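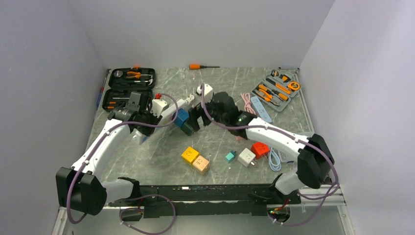

Can people without a technical background come to the Vateck open day?
Everyone is welcome, and staff at each station will explain the work in everyday words.

Our doors open on Friday in Boladbridge. The two-arm station, Grolon, will run through the afternoon. Its task is sorting household electrical items on a tabletop.

Visitors often ask why we chose power strips and cube adapters. They come in many shapes and colors, and most homes have a drawer full of them – a fair test for a pair of grippers.

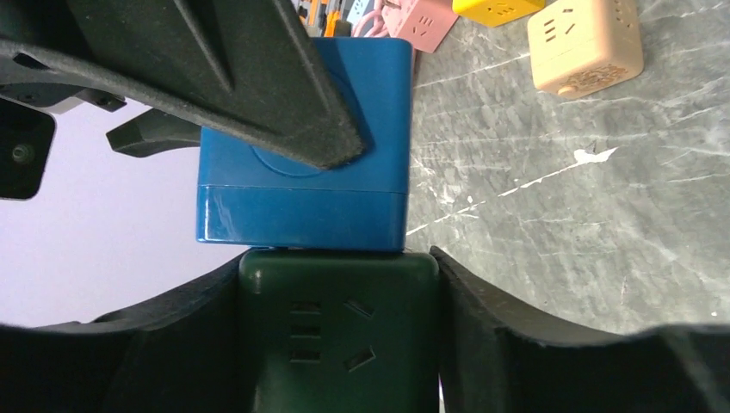

Vateck Public Programs
Open Day Office, Boladbridge

A green outlet block between two gripper fingers, with a blue box right next to it. Close spacing of this kind is a subject of the afternoon talk.

Each demonstration lasts 17 minutes and is followed by questions. Groups are limited to 56 visitors. Please stay behind the marked line while the arms are moving.

School parties should check in at the Wei entrance by 4 p.m. Bags may be left at the desk – large items cannot be accepted.

Admission is free. Registration closes when all 800 places are taken.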